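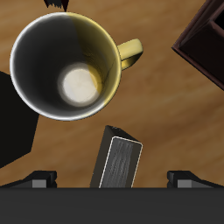

# Review of the Nikia simulation kit for tabletop grasping

Second-year group project, Robotics and Automation, Bernstead College

## 1. What we were asked to do

Our department wanted to know whether a bought-in simulation package could replace some of the hours students spend waiting for the two arms in the Mellor workshop. The package we were given is called Nikia. It is sold by Julik as a teaching kit and comes with an arm model, a parallel gripper with two fingers, a virtual wrist camera, a set of household objects and some example tasks. We had a licence for one term and a budget of nothing.

We did not compare it with other products. The report covers installation, daily use, the quality of the camera output, and how our own grasping script got on with it.

## 2. Setting up

The kit installs from one large download. On the lab machines this went without trouble once the graphics driver had been updated, and the update needed an administrator. Two of us also put it on our own laptops. One worked. The other opened the editor but closed itself whenever the wrist camera was switched on, and we never found the cause – the log file only said that the renderer had stopped.

The manual is a set of web pages. The part on placing objects is clear. The part on the gripper is short and uses different names from the ones in the software, so "jaw width" in the manual is "finger gap" in the settings panel. We lost most of an afternoon to that.

## 3. The task

We used the tabletop example, changed so that the target was always the block and everything else on the wooden table was clutter. Each run began with the gripper open and the wrist camera looking straight down. The script had to find the block, line the fingers up with it, close them, lift, and hold for five seconds.

Object positions were shuffled at the start of every run. We set the shuffle so that the mug was allowed to sit next to the block, as the mug handle is the thing most likely to catch a finger on the way down. The lighting was left at the kit's default, a warm light from one side.

## 4. Results

We ran the task 1000 times over three evenings. The script held the block for the full five seconds in 953 of those runs. The other 47 were sorted by watching the replays:

| Outcome | Runs |
|---|---|
| Finger touched another object first | 21 |
| Block slipped during the lift | 14 |
| Block not found in the camera view | 9 |
| Simulator froze | 3 |

The "not found" runs had a pattern. In most of them the block had landed close to another dark object, and our script, which looks for edges, joined the two together. Adding a check on the size of the outline would probably fix this, but we ran out of time to try it.

The slips are harder to judge. The kit has one friction value for the whole gripper and it is set high. When we lowered it, the number of slips went up a lot, so a good score here should not be read as a promise about a real arm.

## 5. Camera output

The virtual camera was the part we liked most. It shows the gripper body and both fingers along the bottom edge, so the script has to mask that strip out, as it would with a camera fixed to a wrist. Shiny rims catch the light and the insides of deep objects go dark on one side. Our first version of the script took the shaded inside of the mug for a block more than once.

Softness in the picture can be turned up or down. We saved 1747 frames for testing the edge finder, with the softness left on. Saving is slow if the preview window is open, so close it first.

The weak point is depth. The depth image is perfect, with no gaps or noise, and there is no setting to make it worse. We added our own noise in the script.

## 6. Problems worth reporting

- The undo button does not undo a change of object size.
- Replays are stored in the user folder and cannot be moved. Ours filled the disk quota after 900 runs and the last hundred had to be done from another account.
- Two objects can be placed overlapping. They then jump apart when the run starts.
- Support replied to our first email the next morning. The second, about the laptop fault, had no reply by the time of writing.

## 7. Recommendation

We think the department should take the kit for first-year teaching, on the lab machines only. It is good for learning how to write and test a pick-up script, and a mistake costs a few seconds. We would not use it to choose finger pads or to predict grip strength.

If the licence is renewed, the replay folder should be sorted out before September. Our script, the settings file and the full table of runs are in the project folder on the shared drive – the settings file needs to be loaded before the script or the shuffle goes back to its default.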